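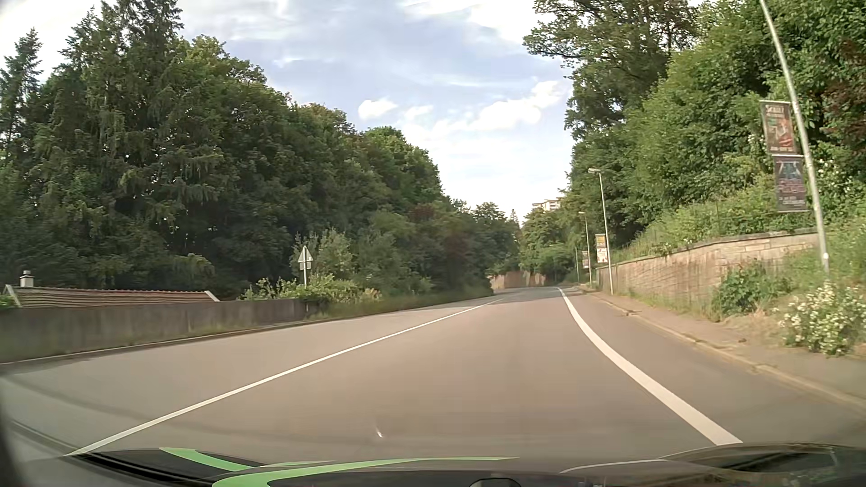
The Long Way to Bremura

The brochure said the drive to Bremura would change how I thought about roads. I had my doubts. I have thought about roads roughly as much as anyone who pays for tires.

It was Plenby's idea, Plenby being the travel outfit that sold me the weekend. They had a page on their site called "Slow Miles," with a paragraph for each stretch of the route and a box you could tick when you had felt something. The first paragraph was about the bend below the tiled roof. According to Plenby, the hills "close around the traveler like a held breath." They were hills with trees on them. There was a concrete wall, and a sidewalk the weeds were taking back, and I went around the bend and there was more road.

I didn't tick the box.

My sister had warned me. She did the same trip in July and came home talking softly, and for a week she wouldn't eat in front of the television. Then it wore off. I asked her what she'd seen out there and she said it was more what she hadn't seen, and I said that sounded like a poor return on a full tank.

Past the bend the road got wider and the paragraph got longer. The traveler was now supposed to let go of a worry, any worry, and leave it at the guardrail. I tried, in a spirit of fairness. I picked the letter from Udirex, who had been my employers for 19 years and wanted to talk to me about my "next chapter."
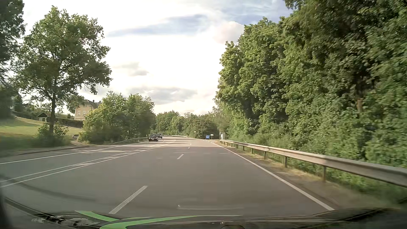

I gave it a good minute. The letter stayed where it was, folded in my jacket, and I could feel the corner of it every time I turned the wheel. A guardrail is there to keep cars on the road. I don't know why anybody would expect more of it.

What did happen is that I started doing arithmetic. Udirex was offering 2000 for each year, and I had always thought of that as an insult, and somewhere in the dry grass and gravel I multiplied it out and it was still an insult but a bigger one. You could live on it for a while if you didn't buy weekends from Plenby. I slowed down to 40 to do the sum again. A truck came up behind me and gave me its opinion.

I want to be clear that this was not the hills. I do sums at home.

Bremura came up the way towns do, with a bus shelter and some collection containers. The last paragraph promised "a threshold." I looked for one. I saw a white column with one small poster on it, and parked cars, and a side road going off to the right between a white building and a green one. The Hotel Mazurek was supposed to be down there, room 147, which seemed like a high number for a town with that much parking.

I took the turn and stopped and got the phone out. All the boxes were empty. At the bottom of the page other travelers had left their thoughts, and I read those, expecting the usual. 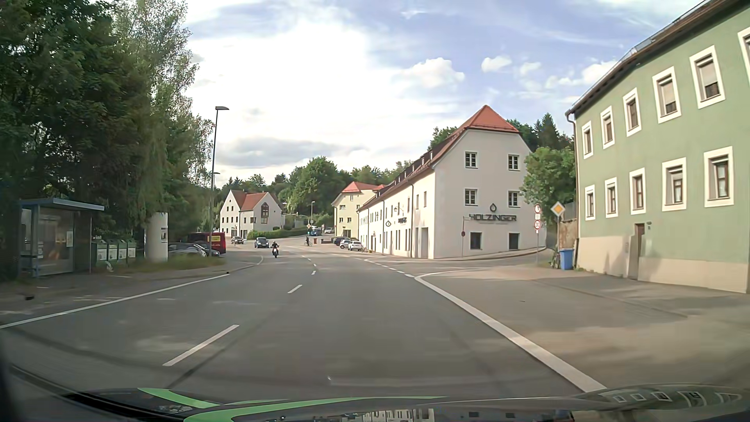 Ilse had written that she cried at the turn and couldn't say why, and that anyone who drove it in under an hour had wasted their money. Someone under her had written that it was a perfectly ordinary road and the hotel soup was salty.

I read both of them twice. I agreed with the soup person, on principle, never having had the soup. Then I took the letter out of my jacket and put it on the passenger seat, where it could at least stop poking me, and went to see about the room.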